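Swatching: who is it for?
Speaker notes, guild talk, Sep 28, 2022

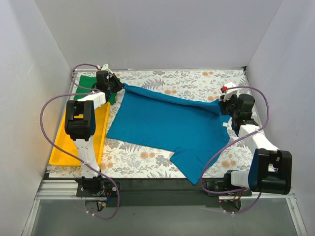
Aldana Yáñez wrote back when I sent her the outline: a swatch has never lied to me, I've just measured it badly. Fair enough. Read that out, then disagree.

Start with the Plerska cardigan. Swatch washed and blocked, 18 stitches to 10 cm, spot on. Finished body grew two sizes. A small square doesn't carry the weight of 900 grams of wool.

Next, the pattern line "take time to check gauge". Check it how? Nuttall says in the round, Dritside says flat, and neither says what to do about row gauge. Pause for grumbling.

Pass the Pralley sleeve along the rows – ask for it back this time.

My method: cast on the sleeve, knit over 58 rows, wash it, measure that. Someone will say it's only a big swatch. It is, but you get to keep it.

Superwash: skip if short of time. I don't trust the label claims on colour either.

Questions, then tea.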